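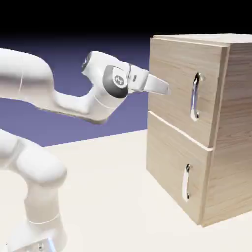 Keeping a simulated drawer cell honest
Speaker notes, Dunstead meetup, May 10, 2022

Opening

Hi everyone, thanks for having me! Quick show of hands first: who has a simulated cell at work that somebody set up once and then left alone? (Wait. Usually most of the room.) OK, this talk is for you.

I look after one at Stostalance. One white arm, one parallel gripper, one cabinet with two drawers. The job is to pull a drawer open by its handle. A kid can do it, and I've spent the best part of a year on it and I still love it.

Setup: where the base goes

Start with the base, always. Our arm is bolted to the floor, and in the simulator those bolts are pure decoration. What holds the arm is one fixed joint between the base link and the world. When I inherited the cell that joint had been swapped for a very stiff spring, and under load the whole arm leaned. It was tiny, you'd never spot it by eye, but every approach came in low.

So, first tip: log the base pose during a hard pull. Pull, log, look at the numbers. If the base moves at all, stop and fix that before you touch anything else.

Then the distance to the cabinet. We had it 800 mm from base center to drawer front. Fine with the drawers shut! But an opening drawer comes toward you, and near the end of the pull the elbow was folded so tight that the solver gave up. We moved the cabinet back to 1000 mm and that whole family of failures went away. Plan for the open drawer. Please write that one down, it cost me most of April.

Setup: the handles

Both handles are vertical bars, each on two short posts. I like vertical bars because the fingers can close from left and right with the wrist in a comfortable pose. But look at your collision shapes. Ours came in as a convex hull, and a convex hull fills in the gap behind the bar. On screen you've got a lovely handle, and to the physics it's a solid lump stuck on the drawer. The fingers could never get behind it, and we'd been blaming the controller.

The fix is boring and it works: one capsule for the grip, a small box for each post. Turn on the collision view and fly around behind the handle. Go and do this on your own model tonight, it takes a minute.

(If somebody asks about mesh decomposition: yes, we tried it. Slower, and the contact points jumped around. Save the details for questions.)

The pre-grasp stop

This is my favorite part. Before any grasp we run the arm to a stop pose, with the fingertips just off the drawer front, a little to the left of the upper handle. No contact. Then we hold still and read everything: joint error, tip position, contact force.

Contact force has to be zero. If it isn't, something is overlapping that shouldn't be. Tip position has to match the last good run. We run this check with the fingers closed, because closed fingers give you one point to measure. Open them after the check, shift over to the handle, and carry on.

It's such a cheap test. It has caught a wrong tool offset, a cabinet loaded at the wrong scale, and a gripper model update from Drirka that changed the finger length without changing the file name. That last one would have eaten a week.

Looking after it

We have a little routine now, and it runs after every change to the scene file, however small.

Reset the cell and let it settle.
Check that both drawers stay shut with nothing touching them.
Run the stop pose and read the numbers.
Open the upper drawer 6 times, then the lower one.
Compare the pull force curves with the saved ones.

About the drawers staying shut: ours used to creep. Leave the sim running over lunch and you'd come back to a drawer sticking out. The slide joint had no friction, and the cabinet had been loaded with a very slight tilt. We leveled the cabinet and added a bit of joint friction. Do both. Friction on its own just hides the tilt.

The force curves are where I get excited, sorry. A healthy pull has a bump at the start, then a long flat stretch, then a rise at the end stop. If the flat part turns into a saw blade, the fingers are slipping and grabbing again. For us that meant the time step was too long. We cut it to 2 ms and the curve went smooth. (Pause here, let people look at the two curves.)

One repair, start to finish

The Ueda branch of the project reported that the lower drawer failed and the upper one was fine. Same handle style, same script. I started at the stop pose, as always, and the numbers were good for both. Next the force curves: the lower one shot up right away, as if the drawer were locked.

It was a seam problem. The two drawer fronts sit close together, and somebody had thickened the collision box on the upper one until it reached past the seam into the lower. Trimmed the box, reran the routine, all good. From report to fix was one afternoon, and most of that was coffee.

Questions

Leave the collision view up on screen while people ask. If it's quiet, ask who else has had a creeping drawer. Scene file and check script are on the meetup page.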